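Home | Getting Started | Grippers | FAQ | Contact
Search this site... Go

Showing Flunik How It's Done: Frequently Asked Questions

Maintained by Katalin Szilágyi. Updated 2020-08-03. Complaints about the tone go to Dezső Sárközi, who enjoys them.

Do I need to know how to program?

No. You need two hands and some patience with cardboard. Flunik learns from people doing a job with the hand-held grippers, and the people who are best at it tend to be the ones who have stocked shelves or wrapped gifts for money. Engineers overthink the grip.

What does a demonstration look like?

You stand at the furniture, hold one gripper in each hand, and do the task. Box handling is where most new people start, because a box is forgiving and a goblet is a goblet.

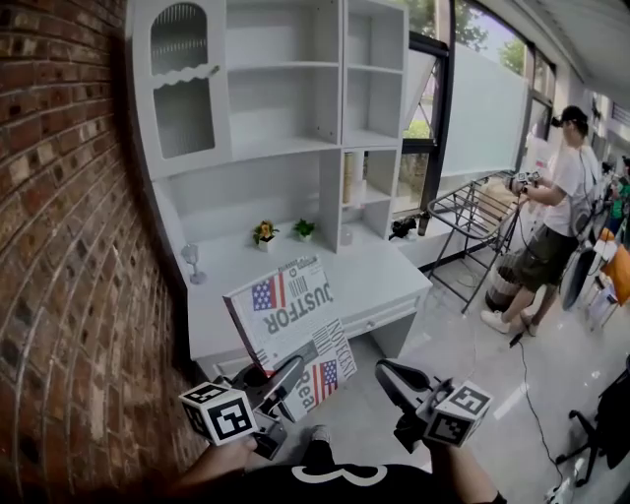

Two grippers, one flat box, held at an angle in front of the white desk.

What are the cubes with the black-and-white squares?

Markers. They let the software work out where each gripper is and which way it's turned. Please don't put stickers on them, color in the white parts, or hang them on your rear-view mirror. The last one was Nii Nartey and we got it back.

Can I use my fingers, just for a second, if the box starts to slip?

You can, and then you can throw out that take. Flunik has no fingers. If the box gets away from you, let it go, pick it up with the grippers, and keep going. Recoveries are useful. Secret thumbs are a menace.

How fast should I move?

At the speed you'd use if your aunt were watching. People who slow way down "so the robot can follow" produce a robot that moves like it's carrying soup. People who show off produce Barnabás Szabó's February session, which we keep for training purposes (ours).

How many takes does one task need?

More than you'd like. Our box set currently stands at 1,387 accepted takes and 61 rejected ones. The whole library, all tasks together, is 1,967 accepted. Yes, it's mostly boxes. We've had that conversation.

Why is the view from the gripper so strange?

It's a very wide lens. Straight shelves come out bowed, the brick wall goes around a corner it doesn't have, and anyone standing nearby looms. The learning software doesn't mind any of this. You will, for the first afternoon. 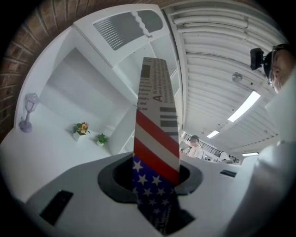
Gripper view: the carton upright in the middle, shelves and plants off to the left.

Does it matter what's in the background?

Less than you'd think. Plants, ceiling lights and people can all stay. A model raised on spotless backgrounds falls apart the first time it meets a potted plant. What we do ask is that you don't rearrange the furniture in the middle of a take.

Can I talk while I'm recording?

Talk, hum, swear in any language. Sound isn't kept. Svetozar Jireš narrates all of his takes like a horse race and his acceptance rate is fine.

Is remote control an option?

For the Clorar arm, yes, with the desk controller. It's slower to learn, and 2 people at most can be signed on at once. For two-handed work we still prefer the grippers, where you can feel the thing you're holding.

My take was rejected. Can I appeal?

Write to Dezső with the take number. He'll watch it again and send you the same answer with a time stamp.

Was this page helpful? Yes (61) No (2)
2 comments | Share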